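A morning at the Kedix open day

The robots rehearse in a room that doesn't exist, and visitors were welcome to watch

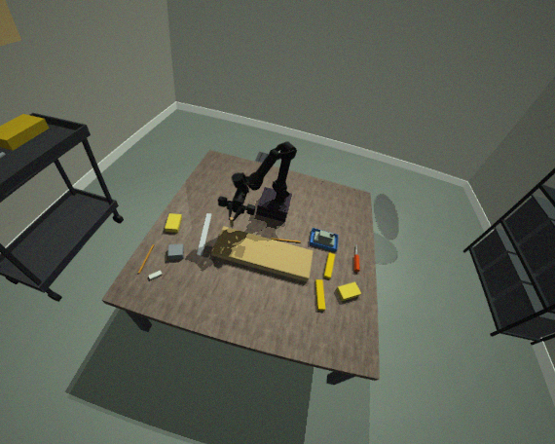

I had been in the building ten minutes before I got anywhere near a robot, and I didn't mind at all. The Kedix workshop opens to the public once a year, in September, and most people head straight for the noise at the back. I got stuck at the first bench, where Ruth Horrocks had two big monitors, a stool and a queue of kids who wanted a turn.

Her group builds the practice rooms. Before any program goes near a real arm, it runs in Gosling, the simulator they have been writing and rewriting for years. Everything in there is drawn by the computer: the plain grey walls, the wooden table, the black arm bolted to the world by nothing more than a line of code. On the table are pencils, an eraser, a screwdriver with an orange handle, yellow blocks. It looks like the desk of someone who has been called away to the phone.

"People expect something flashier," Horrocks told me. "Then they try to pick up the pencil."

I tried to pick up the pencil. You steer with a pair of hand controls, and the arm follows a little behind you, like a dog that has heard its name but wants to finish sniffing. I came in too low and sent the pencil rolling off somewhere behind the base. One key press and it was back. The girl after me, who may have been nine, got it on her second go and was very gracious about it.

What I loved was how much care goes into the dull bits. Friction, mostly! An eraser grips a table and a pencil doesn't, and a simulator that gets this wrong will teach a robot bad habits it then carries into the real world. Horrocks spent most of last winter on rolling objects. She showed me a run where the tabletop gets shuffled between tries, so the program can't simply learn one layout by heart. A full session is 600 tries. Overnight, with every machine in the building pitching in, they get through 4000.

Then we walked across to the real thing. The Biltar cell is a fenced-off corner with a single arm and a bench, and it runs whatever has passed in Gosling. It was sorting stationery into trays when we arrived, slowly, with a small pause before each grab. A crowd had gathered, and when it fumbled a marker and went back for it, they cheered. I cheered too — it's hard not to.

The gap between the two rooms is still wide. Light is the hard part, according to Horrocks, and shiny things are worse. Her colleagues on the Akance project are working on exactly that, using spoons, and I was shown a whole drawer of them. I could have stayed for the spoons alone.

The workshop had 433 visitors through by closing time. I went back to the first bench before I left and had another go at the pencil. Got it on the fifth try.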